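## 4. Save Data, Profiles and Cloud Transfer

This section applies to the handheld and desktop editions of *Prirosov*. Players using the demo should read Section 4.5 before purchasing the full game.

### 4.1 Creating a profile

A profile stores campaign progress, control settings and stage rankings. Each installation supports up to 13 profiles.

1. Start the game and wait for the title screen.
2. Select **Profiles**, then **New Profile**.
3. Enter a name of no more than 17 characters. Spaces are permitted. Accented letters are accepted but are shown without accents on the ranking board.
4. Choose a difficulty setting. **Standard** is selected by default.
5. Select **Confirm**. The game returns to the title screen with the new profile active.

**Note:** The difficulty setting may be changed at any save point. Stage rankings earned before the change remain listed under the original setting.

### 4.2 Saving during play

The game saves automatically at the start of each stage and on reaching a lantern. A small bell symbol appears in the upper right corner of the screen while data is being written.

To save manually:

1. Stand at a lit lantern and press the **Interact** button.
2. Select **Save**.
3. Choose one of the three slots assigned to the profile.
4. If the slot is in use, confirm that the existing data may be replaced.

**Caution:** Do not turn off the device or close the application while the bell symbol is displayed. Data in the active slot may be lost and cannot be restored by the publisher.

Manual saving is not available during boss encounters, in the Prustumley stages, or while a timed challenge is in progress. A player who quits during one of these will resume from the last automatic save.
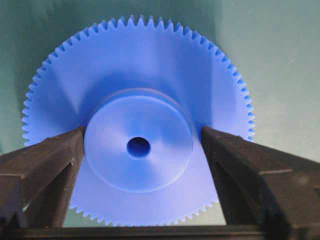 ### 4.3 Linking a Cesgate account

A Cesgate account is required for cloud transfer and online rankings. It is not required for the campaign.

1. From the title screen, select **Options**, then **Account**.
2. Select **Link Account**. An eight-character code is displayed.
3. On a computer or phone, sign in to Cesgate and open the **Devices** page.
4. Enter the code and select **Add**. The code expires after 300 seconds. If it expires, return to step 2.
5. Wait for the game to display **Account Linked**.

A profile can be linked to one account only. Unlinking an account removes its entries from the online ranking board at the next update. Local rankings are not affected.

### 4.4 Moving save data to another device

Both devices must run the same version of the game. The version number is shown in the lower left corner of the title screen.

1. On the original device, open **Options**, then **Cloud Transfer**.
2. Select the profile to be moved, then select **Upload**. Uploading takes about 29 seconds on a typical home connection.
3. When **Upload Complete** appears, close the game on the original device.
4. On the new device, link the same Cesgate account as described in 4.3.
5. Open **Cloud Transfer** and select **Download**.
6. Load the profile and check that the stage map shows the expected progress.

**Caution:** Downloading replaces any profile of the same name on the new device. Rename the local profile first if it is to be kept.

Replay files and screenshots are not included in the transfer. Custom button layouts are included, but layouts made for the handheld edition may leave some desktop keys unassigned. Review them under **Options**, then **Controls**.

### 4.5 Carrying over demo progress

Progress from the demo can be imported once per profile. The first two stages, their rankings and any collected map pieces are carried over. Coins are not.

1. Install the full game on the same device as the demo. Do not delete the demo.
2. Create a profile as described in 4.1.
3. When prompted, select **Import Demo Data**.
4. Confirm the import. The demo may then be removed.

Demo data created before the November update must be opened once in the updated demo before it can be imported.

### 4.6 Error messages

- **Slot Unreadable:** The save file is damaged. Select another slot or load the most recent automatic save.
- **Version Mismatch:** Update both devices and repeat the transfer.
- **Account In Use:** The account is active on another device. Close the game there and try again.
- **Storage Full:** Free space on the device, then save again before leaving the lantern.

If a message persists, contact Chatzigeorgiou Player Support through the **Help** menu. Include the version number, the name of the profile and the text of the message. Support staff will not ask for an account password.

*Section prepared by Aliki Kourkoulas. Technical review by Lambros Chrysikopoulos.*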